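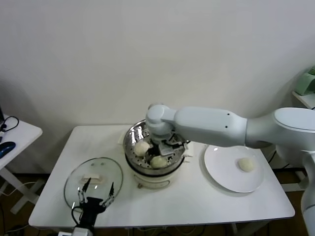

Two buns in the steamer basket.

Getting audience tickets for a Dakesent taping, quick version. Sign up on Nustley first, the free account is fine. Ballot opens 3pm, dont wait till evening. Over 600 seats but they go.

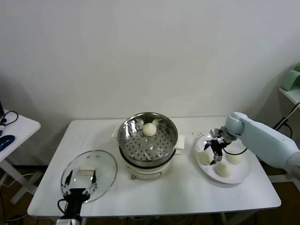 Dee in the comments says check your junk folder, her confirmation sat there until the morning of the show.

Then print the e-ticket. Phone screens no good at the door. Bring photo ID, same name as the bokking.
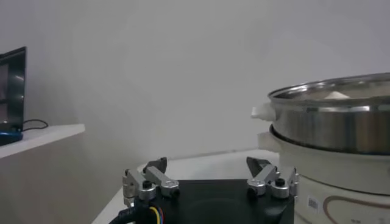 Queue early as well. A ticket doesn't guarantee a seat.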